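Nisbet Table Clearing Notes

README, last edited 17th February
Kept by Isabelle Turcotte. Corrections to Roy Crabtree.

What is in this folder

Short records of people laying and clearing a table for one person: a bowl, a saucer, a spoon, a tray and whatever else the meal called for. Each record has a picture or several, a plain text note and a label for the stage of the job. There are almost 300 of them. The label is one of 4: laid, in use, clearing, cleared.

I should say up front that I don't fully trust the labels. Cyril Lambert wrote the first set in January and Rizal Purba wrote the rest, and they did not agree on what "clearing" means. Cyril used it as soon as a tray came out. Rizal waited until something was on the tray. We talked about relabeling the lot and never settled it.
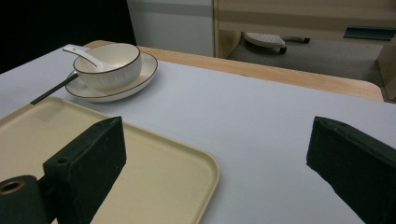 The same doubt hangs over "in use." A spoon left in a bowl could mean a person is halfway through lunch, or finished, or hasn't started. A single picture won't tell you which, and I'd be wary of any count built on that label alone. Read the text note as well.

Names for things

bowl - anything deep enough for soup
saucer - any small plate with a bowl or cup on it
spoon - soup spoons and teaspoons together (I argued against this)
stick - chopsticks, and anything thin that might be one
tray - flat, with a rim, any material

"Stick" is a poor word. Pierina Caputo wanted "chopstick" throughout, but too many of them are half under a plate or lying alone, so we kept the vague term.

What it may be good for

Checking whether a written description of a table matches the table. Possibly sorting pictures by what is on them. The Irnwood people say it helps with planning the order of a cleanup - I have yet to see how, given the labels.

Known problems

3 records have the wrong text note attached. Roy has the list.
Matching sets of dishes are not marked as sets.
Nothing says whether a dish is clean or dirty. Please don't guess from the stage label.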